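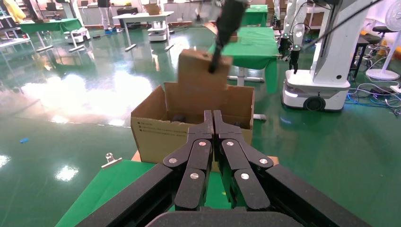

Packing bench, Estelholm: open carton on the green-topped table.

Packing Operative (part-time), Wultia, Estelholm site

Ref. 103. Reports to Beryl Fothergill, Packing Lead.

Duties: make up corrugated cartons, place smaller boxes inside, close and tape flaps, check printed text against the order sheet. Benches are cleared at the end of each shift and waste card is flattened.

Shifts are six hours, starting at 10 am. Training takes almost 6 days. Safety shoes are supplied. Packing experience is useful but not required.

Apply in writing to the Estelholm office by the end of February, stating shoe size and notice period.

This site uses cookies. Accept | Settings

Comments

Texier: Is there parking on site?

Graltora: Yes, behind the loading bay. Permit needed.

Texier: Thanks. Applied.

© Wultia | Contact | Back to top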